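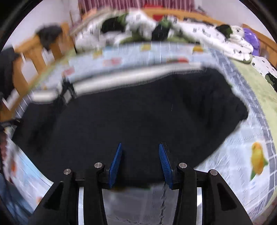 Black cloth on a patterned bed sheet, with the blue ribbed pads at the bottom and what looks like a second set of tips across the bed.

How to compare finger pads on a hand-held gripper (the cheap way)

Posted 3/13/26 by Līga Baranauskienė

I've been going back and forth between two sets of soft pads, the Truvness ribbed ones and the plain Zulik ones, and a few people asked how I test them. So here's my routine! You need a bed, some cloth and a free afternoon.

1. Spread a dark cloth over a busy sheet. Fruit prints are great. You want the cloth edge to show up well in the wrist camera, and black on pale blue does that nicely. Leave a fold or two in it. Perfectly flat cloth is a different test (and a meaner one, so save it for last).

2. Check the pads before you start. Squeeze the handle slowly and watch the tips. If one pad gets to the middle before the other, loosen the screw behind it and try again. My Truvness left pad was off by a hair the first time and I blamed the cloth for an hour.

3. Start with edge pinches. Come in low, close on the hem, lift a hand's width, let go. I do 200 per pad set, split over two days so my wrist doesn't hate me. Write down a hit or a miss right away, you will NOT remember.

4. Now do the flat middle. Press down lightly, close, and see if the pads gather up any fabric. Ribs helped me a lot with this one. The Zulik pads mostly skated.

5. Try it with two grippers, one in each hand. Take opposite edges, pull gently, lay the cloth back down. Keep the far gripper where your camera can see it, or the clips are a pain to line up later. I log everything in Trisar, but a spreadsheet is fine.

6. Swap the pads and do the whole thing over with the same cloth and the same light. I close the curtain so the sun can't mess with it.

My last round came to 765 tries in total, and the ribbed pads missed 118 of them. I'm not posting the Zulik count yet because I lost part of a session to a full memory card (ugh).

Next up is the Kokkinos pad set, which should get here in June. If you've tried those on towels, leave me a comment and tell me how they hold up.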